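Hi all,

I've owed this list a reply since the weekend, and it got long, so get yourself a coffee first. The question I'm answering is quoted further down. A couple of pictures from the bedroom task, since that's what you asked about: 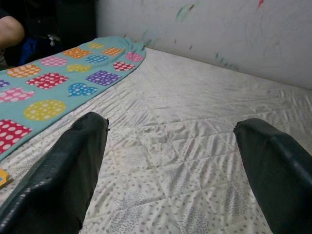
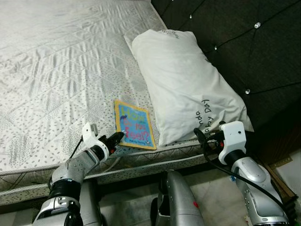 Avmont, September

> We've just unpacked our Sornero arms and want to start with bedrooms. Should we
> record by steering the arms from the leaders, or by taking hold of them and
> moving them through the task? And how many runs do we need before it's worth
> training anything? Is 200 enough?

First of all, congratulations on the arms! I remember how that first week feels. We've done it both ways now, and for anything on a bed I'd steer from the leaders. Guiding the arms by hand is lovely for teaching a reach, and I still do it when I want a new person to get a sense of how the joints move, but with two arms you run out of your own hands very quickly - and you end up leaning over the mattress, with your sleeves in the wrist view in every single run.

As for how many, we recorded 249 runs for the bed set and I wouldn't have wanted to stop much sooner. 200 would probably get you something to look at. What helped us more than the last few dozen was moving things around between runs. We used a kid's bed setup, so a polka-dot blanket, a pillow and a board book (How Do You Feel?, which I can now recite), and early on I kept putting the book back in the same spot without noticing. The policy learned that spot beautifully and very little else. Shift the book, turn it, bunch the blanket up differently each time.

A flat book on a quilted mattress is harder than you'd expect, by the way. The fingertips want to come in low at a corner, and if you press down the padding gives and the book tips away from you. Go slowly there, slower than feels natural, and don't throw out a run just for having a second try in it. We kept ours and I'm glad we did.

Do check your finger covering every so often too. Ours gets frayed at the tips, and I'd like to compare notes with anyone who has found something tougher.

For labeling we use Studix, mostly out of habit, and it took over 2 days to get through the set. If you'd like our Quách settings for the leader arms, write to me off list and I'll send the file along. I'm usually at my desk Tuesday afternoons if you'd sooner talk it through.

Warmly, and good luck with it,
your neighbor at the Avmont bench

This site uses cookies to keep you signed in to the list archive. Accept | Manage settings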